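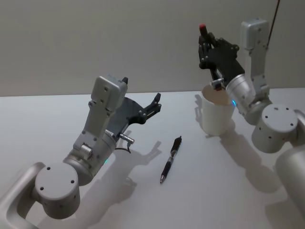 Paper cup and black pen on the white table

Does a paper cup really work as a pen holder, or do people just say that?

Asked by Kevser Sarıgül, January 28, 2024
Category: Home and Office > Desk and storage

Every list of desk tips I read has the same line in it. Don't buy a pen holder, use a cup. I've now seen it with mugs, soup cans, jam jars and, more and more, plain paper cups, and the people writing it never seem to say what happens next. So I'm asking people who have lived with one for longer than it takes to write a list.

My setup is a white table against a light gray wall. I like it mostly bare. What I have on it now is a white paper cup and a black pen, and the pen lives on the table next to the cup more often than in it, which tells you how convinced I am.

My doubts, in no special order:

It weighs nothing. I can't see how a pen that's taller than the cup doesn't pull it over the first time I bump the table. I lean on that table a lot.

Ink. If a pen goes in tip down without the cap, does the ink soak into the bottom of the cup and come through? The table is a Lonness and it was not cheap (995 with delivery, and I still think about that). The seller calls the top "easy care," and I've asked them twice what it's made of and got the same two words back. I don't want a black ring on it.

The coating. Somebody on another site said the inside of a paper cup is lined with plastic and it makes no difference what you put in there. Somebody under that said the lining dissolves in ink. One of them has to be wrong and neither of them gave any reason.

I looked at the real pen cups too. There's a Drindar one that people like, but it's 16 dollars for what is, as far as I can tell, a tube. The reviews go on about how it "anchors the workspace." I'd like it to anchor the pens.

So: paper cup, yes or no? And if no, what do you use that isn't ugly and isn't a mug with a joke on it? I own four or five things to write with and a small pair of scissors. That's the whole collection.

3 answers

Peter Brabec
Marked as helpful by the asker

Yes for pens, no for the scissors.

I kept one on my desk for most of a year. I started out as doubtful as you are and I'm still a little doubtful, but the cup did better than I expected and the advice did worse.

On tipping. One pen in an empty paper cup is the worst case you can set up. It leans on the rim and all the weight is on one side. Mine went over whenever a drawer was shut hard. With several pens it got better, though they all like to lean the same way, and then you're back where you started. What fixed it was weight in the bottom. I tried coins first and they slide around and rattle. Dry rice is quieter, but it's too light to do much, and you find grains in your pen caps for months. Small aquarium gravel was the one that stayed put. Fill it to maybe a third. Past that point the pens stand so high that you've undone the good of it.

I'd also say try two cups, one inside the other. It makes the wall stiffer, so it doesn't buckle when you grab at it without looking. I wouldn't bother with three.

On ink. A ballpoint with the cap off won't do anything you'd notice. The ink is thick and it wants to be rolled onto something. Gel pens I trust less. Felt tips and markers I don't trust at all, they'll bleed into whatever they touch and keep going until they're dry, and then you have a stained cup and a dead marker. Keep caps on those, or stand them tip up, or don't put them in.

As for the lining, many paper cups do have a thin plastic layer inside so they can hold a drink. Whether yours does I can't tell you. Pour a bit of water in it and leave it on a plate overnight. If the plate's damp in the morning you have your answer. Don't run this test on the Lonness.

The seam at the bottom is the part I'd watch anyway. Mine never leaked ink, but the bottom edge got soft after I set it down on a wet spot, and a soft bottom edge means a cup that leans. I put a cork coaster under it after that. It looks a bit silly, a coaster under a thing with no drink in it. You stop seeing it.

The scissors will poke the side or go through the gravel and scrape at the bottom, and they're top heavy in every cup I've tried, real ones included. Put them in a drawer.

Last thing. I replaced the cup every couple of months when the rim got grubby from handling. On a white cup it shows. If you don't drink from paper cups already and you'd have to buy a sleeve of them for this, then the free pen holder is no longer free and I'd buy a used glass tumbler.

 Comment from Kevser Sarıgül
 Gravel I can do. I did the plate test and the plate was dry, for what that's worth. Does the gravel not chew up the tips?

 Comment from Peter Brabec
 Caps on, no. Caps off, it isn't great for fine points. You can cut a circle of felt and lay it over the gravel. I did that for a while and then the felt got inky and I stopped.

 Comment from Tarık Kurtuluş
 A year of replacing cups and gravel and felt, and we're calling this the simple option?

 Comment from Peter Brabec
 I never called it simple. She asked whether it works.

Hüsnü Uçar

just get the Drindar. had mine since December, doesn't move. 16 bucks is nothing if the table cost what you say

 Comment from Kevser Sarıgül
 December was last month.

 Comment from Hüsnü Uçar
 and it hasn't moved

 Comment from Tarık Kurtuluş
 Does it have anything on the bottom? The photos on the store page only show it from the front, and I've had "non-slip" bases leave a gray smear on a light desk before.

 Comment from Hüsnü Uçar
 some kind of rubber. havent looked under it

Gönül Toprak

I'll go the other way and ask whether you need a holder at all. You say you like the table bare, and you say the pen ends up lying on the table anyway. I'd believe the pen.

I bought into the whole business of desk organizers a few years back. I had a Potach tray with nine little compartments, and a stand for cards, and a cup for pens. What I had after a month was one pen I used, which was never in any of it, and a lot of compartments with dust and a single paper clip. The tray's in the garage now, holding screws, and it's very good at that.

If you mostly write with the one black pen, leave it out and put the rest in a drawer. What you need then is something to stop it from rolling, and a pen with a clip does that for nothing. If yours has no clip, a rubber band wound around the barrel near the top does the same job. It isn't pretty. A shallow dish works too, and I've used the lid of a jar.

About the white top, I'm a lot more worried for you there than I am about the cup. "Easy care" means whatever the seller wants it to mean. Before you do anything else, find out what takes ink off it, and find out somewhere you can't see. Under the overhang at the back, if the underside has the same finish, or else a back corner. Make a small dot with the pen you use most, wait ten minutes, and try a damp cloth with dish soap. If that doesn't shift it, try a little rubbing alcohol on a cotton swab, just on the dot, and look at whether the shine changes. I've had alcohol dull one white table and do no harm at all to the next one, so I don't believe anybody who tells you it's safe on "all surfaces." I wouldn't use the white foam erasers unless you like matte patches. They're sandpaper with good manners.

And I'd be suspicious of the pens before the cup. In my house every ink mark on a table came from an open pen left lying on it or rolling off a notebook. I can't think of one that came through the bottom of a container. If a cup gets you to put the pen away with the tip off the table, then the cup has earned its place even if it falls over now and then. If it doesn't, you've got a cup and a pen and the same risk as before.

The one I use now, for what it's worth, is a short heavy glass from Bozkurt, from a set that had lost all its brothers. I paid around 10 for the set when it was whole. It holds pens because it's heavy and it's low. I'd look for those two things and ignore the rest of what's printed on the box.

 Comment from Kevser Sarıgül
 I made a dot on the back corner. Soap took most of it. There's a shadow left that I can see and my sister can't. I haven't tried the alcohol.

 Comment from Gönül Toprak
 Leave it a day and look in daylight before you go any further. Is it ballpoint?

 Comment from Kevser Sarıgül
 It says gel on the refill pack. So I suppose that's my first problem.

 Comment from Peter Brabec
 Cap on, then, wherever you keep it.

 Comment from Tarık Kurtuluş
 Would still like to hear from someone with the Drindar who has looked at the underside.

Related questions
What gets gel ink off a white desk without dulling it?
Are glass tumblers too heavy for a shelf desk?
How do you stop a round pen from rolling on a slightly tilted table?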